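Paiva gets a fresh setup before its fall run

NURKPORT, August 21, 2018 – If you have ever moved one piece of furniture and then spent the whole evening moving all the others to match, you will have some sympathy for the small team at Fleser, the robotics workshop upstairs in the old Mirkomari building. They have just finished putting their simulated washroom cell, known to everyone there as Paiva, back in proper order after swapping the stand under its robot arm.

Paiva lives on a computer. It has a floor, walls, a toilet, a white arm with a black two-finger gripper, and a changing handful of bathroom things for the arm to practice on. The workshop uses it to try out tidying jobs long before any real arm gets near any real plumbing, and it has been running most nights since last November. People who hear that tend to suppose a machine with no bolts in it must need no looking after. Folks at Fleser will tell you otherwise, and at some length, if you let them put the kettle on first.

The trouble this summer began with the stand. The old one was a thin post that had been drawn in a hurry and left the arm sitting too low to come down nicely over the top of the toilet tank. Its replacement is a big dark block, nice and wide, with the base of the arm sitting on its flat top. It was a sensible change and it took a few minutes to make. After that, of course, every position the arm had been taught was wrong, because all of them had been measured from the old post.
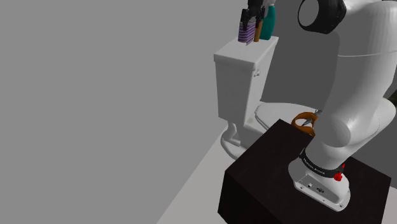
So the base had to be measured again from scratch. The way this is done in Paiva is pleasantly old-fashioned. One corner of the tank lid is treated as the starting point, the gripper is brought down to it slowly with the fingers open, and the distance is written into the setup file. Then it is done again from another direction, and again, until the numbers agree with each other. The team set itself a limit of 4 millimeters between the best reading and the worst, and got inside it on the second afternoon.

Next came the gripper, which had a complaint of its own. The two fingers are modeled as a set of small links and pivots that have to move together, and one of the pivots had been given a little too much friction somewhere along the way. Nothing looked wrong with it on the screen. But the fingers closed a hair unevenly, so that a light item got nudged sideways before it was properly held, and the taller ones sometimes went over. It took eight tries to find the value that was off (one of those tries made the fingers quiver like a tuning fork, and is still talked about fondly), and the cure in the end was a single line in the file. Anyone who has chased a rattle in an old car will know the feeling.

The items came last. For the present round the tank lid holds a striped roll, a slim orange-brown tube and a teal spray bottle, and each one asks something different of the arm. The roll stands on its end with a loose flap. The tube gives the fingers very little to take hold of, and it stands right up against the bottle, so a careless approach can bring both of them down. Weights and surface grip were checked for every item, and the lid was made a touch less slippery after the team noticed things creeping toward the edge during long runs.

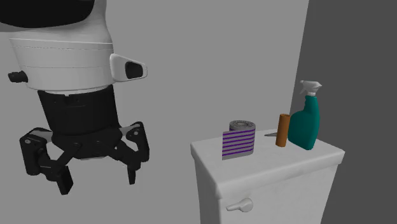
Ready for the next pick: Paiva's gripper with its fingers open, to the left of the tank and its roll, tube and spray bottle. Simulation view: Fleser

With all that done, the cell was left to run by itself overnight, going through 137 practice starts one after another. Each begins with the arm in a slightly different pose and the items shuffled a bit, so that a mistake in the setup has plenty of chances to show itself. Two of the starts put a finger through the lid, a thing that can happen in a simulator and is always a little startling to find in the morning. Both were traced to a leftover position from the days of the post, which had been hiding in a file for another task, and that has now been cleared out too.

Fleser has also written up a short upkeep routine, so that the next change doesn't cost anybody a week. The tank corner gets checked whenever something in the cell is moved. The fingers are opened and closed with nothing between them before each long run, and the closing positions are compared with the last good set. A dated copy of the whole setup is saved first, with a note in everyday words about what is about to be changed. The note is the part everyone used to skip, and it is now the part that must be filled in before the cell will start.

The fall run will be a good deal longer than the overnight test, at almost 400 starts for each item, and the workshop plans to show some of the results at its open evening in the Mirkomari building in November. Neighbors are welcome, as they were last year, and there will be a screen by the stairs where visitors can watch Paiva at work. The side entrance is the one to use, as the front steps are still being repaired.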